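Gripper swap week, a thread. Trondine handheld vs the old Skisell one, laundry edition

1/ Started with the yellow cable knit cardigan on the bed. Trondine in hand, jaws open around the fabric, navy pads on. 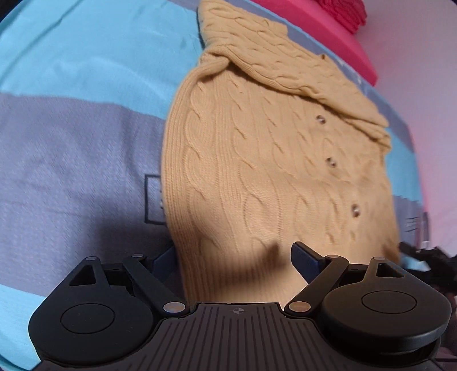

2/ Why a cardigan? Chunky knit, buttons down the front, folds that flop over. Towels were way too easy on both of them back in February and I learned basically nothing.

3/ Weight first. The Trondine is 154 grams lighter than the Skisell and wow, my wrist noticed. I used to stop every 20 grabs to shake my hand out (very scientific, I know).

4/ Pads! The Skisell ones are slick and kept sliding off ribbing. These drag a little on knits, so you have to open wide before backing out or you take a loop of yarn with you. Ask my gray sweater.

5/ Tracking is where I'm still torn. The Skisell loses its pose whenever I get in close over a bed. The Trondine has dropped out 2 times so far, both on stripes. Could be the sheets, could be me.

6/ Up to nearly 348 grabs across both now. Same clothes, same bed, same lamp. I'll post the spreadsheet once I fix the column I sorted wrong, ugh

7/ Next up is the Karagiannis wrist mount, so I can run the Trondine jaws on the arm in the Grusham lab. If anybody has the bolt pattern for that thing PLEASE send it, the PDF I have is missing a page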